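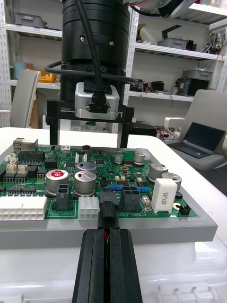
Tahsin Pramanik told me to just push harder, and that all of these board connectors are tight the first time. I don't like pushing harder on something I can't easily replace! So I'm asking here before I go any further.

The board is the main one out of a Clinley controller. It's the green kind with a network jack at the back and the power and signal sockets lined up along the front edge, one of them marked 48V IN. I'm putting the small black plugs back into the black sockets. The white ones went in like a dream, by the way, very satisfying. The black ones stop partway, and I can't tell if I'm at the bottom or if something is catching.

Three things I'd love to know. How do you tell when a plug is all the way home? Can I put one in the wrong socket? And should the board be bolted down first, or is it fine to do this with it sitting in a tray on the table?

Lutfa Wickramasinghe
Posted June 2021

3 answers

Lanying Pan
Accepted answer

Oh, I love this job, it's the part where a pile of bits starts being a machine again! Power off and unplugged at the wall first, and then leave it alone for a while. A 48 volt board with big capacitors can hold on to a charge, so check across them with a meter before your fingers go anywhere near.

Now the plug. Look at the face of it and find whatever makes it one-sided: a ridge, a cut corner, a latch. Find the matching shape on the socket. If you can't see it from above, get your eye down level with the board and use a flashlight. Then hold the plug by its body (never the wires) and set it in the mouth of the socket with no pressure at all. It should sit there straight by itself. If it leans, lift it off and try again, don't rock it in.

Once it's sitting straight, press evenly with your thumb. If yours have latches you'll feel a click. If they don't, compare with a plug you trust and look at how much of the body shows above the rim.

If it stops early, take it out and look down into the socket for a bent pin. One bent pin is fixable with fine tweezers and patience. One you've squashed flat with your thumb is a much longer evening, so please ignore Tahsin on this one.

As for the wrong socket, yes, you can if two of them have the same number of pins. Read the printing on the board next to each one and match it to a photo or the wiring sheet before you push. I wrap a bit of tape around each plug and write on it, works great.

Tray or bolted: I like the tray for lining things up and then the real push once it's on its standoffs. If you have to do it on the table, put something firm under the edge where you're pressing so the board can't flex.

Jahangir Seneviratne

Mine was dust. Blew it out, went straight in.

Tharindu Sikder

Agree with Lanying, and I'd add a magnifier. I got a cheap clip-on one and it changed everything, I can see every pin now! Also ground yourself before you handle the board. I forget if the Clinley manual mentions it but do it anyway.

I did the same board in August last year and had one plug that would not go. It was from a different harness and the spacing was a hair off. Check you haven't got a stray in the bag.

Comment from Lutfa Wickramasinghe

Bent pin!! Second from the end. Straightened it with tweezers and the plug clicked. Thank you all so much, doing the tape labels next.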